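Snack duty: can a machine tidy a table yet?

Dollstead has been promised a robot that clears up after people for as long as most of us have been leaving crisp packets about. Our gallery pages follow the small chores, the sort a bored teenager can do while looking at something else. Putting away snacks is chore 4 on the Triltent list, just ahead of folding a tea towel.

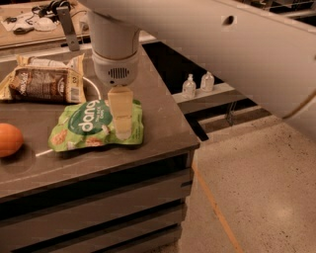
Fingers down on the green packet, brown and cream one waiting its turn. 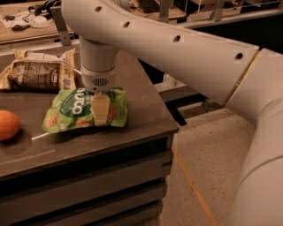

The same green packet, and the same firm opinion of it.

Flokamero wrote in to say that pressing on a bag is the easy bit, and that a shop would want 1,000 of them shelved by closing time with none of them turned to crumbs. Vishwakarma would settle for 5, and would eat the crumbs.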